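Table Linen Care for Hall Bookings at Griltanlow

August
By Elisa Mazza, Facilities and Bookings

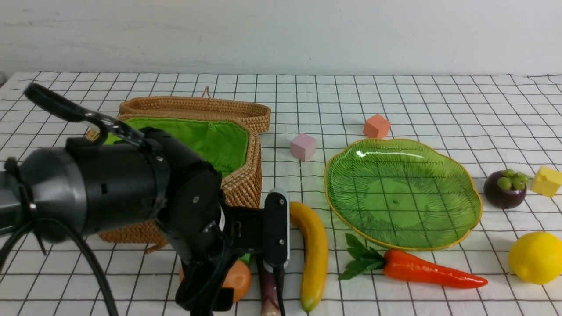
Who is responsible for washing the tablecloths after a private booking? The hirer returns them unwashed, shaken free of crumbs and folded once, and the Griltanlow laundry service washes them before the next booking. The cost is included in the hire fee.

The question has come up several times since the spring, when the linen store moved from the Vivside annex to the ground floor of the main building. The following arrangements replace those printed in the members' handbook and apply to all bookings of the Marino Room and the Upper Hall.

Cloths are issued from the linen store on the day of the event. The hirer signs for the number taken and signs again on return. The store now holds 200 cloths in two lengths, and members are asked to state on the booking form which length they require. The longer cloths are intended for the folding banquet tables and should not be doubled over on the smaller ones, as the crease is difficult to press out afterward.

Stains should be reported on the return slip. Red wine, candle wax and coffee are each treated differently, and the laundry would prefer to know what was spilled than to guess. Hirers are kindly asked not to apply salt, bleach or stain remover themselves. Three cloths were withdrawn last season after bleach had been used on printed fabric, and the pattern could not be restored. Wax should be left to harden and not be scraped with a knife.

Cotton cloths are washed at a moderate temperature and line dried when the weather permits. Wipe-clean cloths are kept on a separate shelf and need only a damp sponge and mild soap. They should be rolled for storage. Pins, staples and adhesive tape are not permitted on either kind. Clips are available from the store on request and are to be returned with the linen.

A charge for replacement is made only when a cloth is lost or damaged beyond repair. Ordinary staining does not lead to a charge. Evaristo Grasso, who oversees the store, will contact the hirer before any amount is added to an account.

Members who wish to bring their own table coverings may continue to do so and should mark this on the form. Personal items left behind are kept at the Zumano Street desk for one month.

The linen store is open on Wednesday afternoons and for one hour before each evening booking. Returns may be left in the canvas bin by the store door at any time the building is open, with the slip placed on top.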